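Looking after test boxes and switch panels on the bench
Workshop tips from Vendside
Diarmuid Brophy

A box covered in buttons, switches and test leads collects more dirt than most things in the workshop. Fingers leave grease on the caps, dust settles round the knobs and the leads get pulled about. Most of the upkeep takes a few minutes and needs nothing you haven't already got in the cupboard.

Before you clean

Turn it off and unplug it, or take the batteries out. Do this even if you only mean to wipe the top. Make a note of where the sliders and the rotary knob are set if the settings matter to you, as you will move them while cleaning. I write mine on a strip of masking tape and stick it to the bench.

Clear the table first as far as you can. A pale surface is best for this sort of job. Small screws and washers show up on it straight away, and so does any grit that would scratch the underside of the housing. If your bench is dark, an old white pillowcase laid flat does well enough.

Buttons and knobs

Large push buttons with coloured caps should be wiped with a cloth that is barely damp. Put a drop of washing-up liquid in a bowl of warm water, wring the cloth out hard, and go round the cap and the ring it sits in. A cotton bud gets into the gap. Never spray anything directly on to the panel – it runs down inside.

Slider knobs want a dry brush. A soft half-inch paintbrush kept for the purpose is ideal. Brush along the slot, move the knob to the other end, and brush again. If a slider feels gritty after that, leave it alone until you can open the box properly.

Printed numbers and labels beside the controls rub off sooner than you would expect. Keep white spirit and methylated spirit away from them.

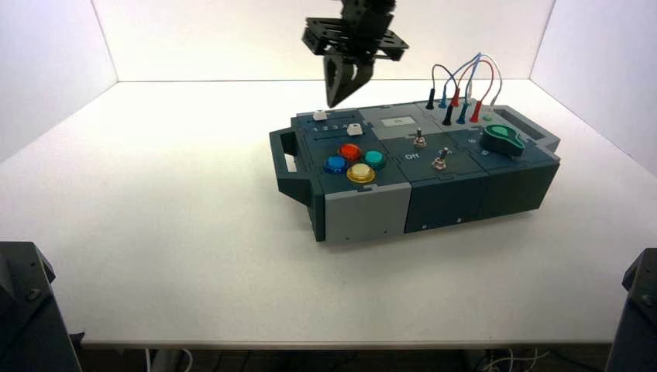 How often should a switch box be cleaned?
Once a month is plenty for one in regular use, with a quick dust in between. One that lives in a cupboard can wait until you next take it out.

Toggle switches

Metal toggles pick up fingerprints but rarely need more than a dry cloth. Work each one back and forth a dozen times while the power is off, which helps if it has been standing unused over the winter. A toggle that has gone loose at the collar can be nipped up with a small spanner. Wrap the jaws in tape first so you don't mark the panel.

Test leads

Pull leads out by the plug, never by the wire. Let them hang in a wide curve where they leave the socket, and don't fold them tight to save room. When they come off the box, coil them loosely and hang them on a peg. Trinidad Alarcón, who shares my workshop on Thursdays, uses a wooden coat rack for hers, and they have stayed in better order than mine ever did in a drawer.

Check the insulation where the wire meets the plug. If it has split, replace the lead. Tape is no repair there.

Carrying and storing

If the box has a handle at each end, use both. Put it down flat and well back from the edge of the bench, with the controls facing up. A shelf at waist height is better than the floor, where it will get kicked and where damp gets in from November onwards.

For a cover, cut down an old cotton tea towel. Plastic sheeting traps moisture – I gave up on it after finding rust on two switches. A Kouris storage crate with a lid is fine for longer spells, provided the leads go in a separate bag.

Clean the brushes and put the cloths in the wash when you have finished.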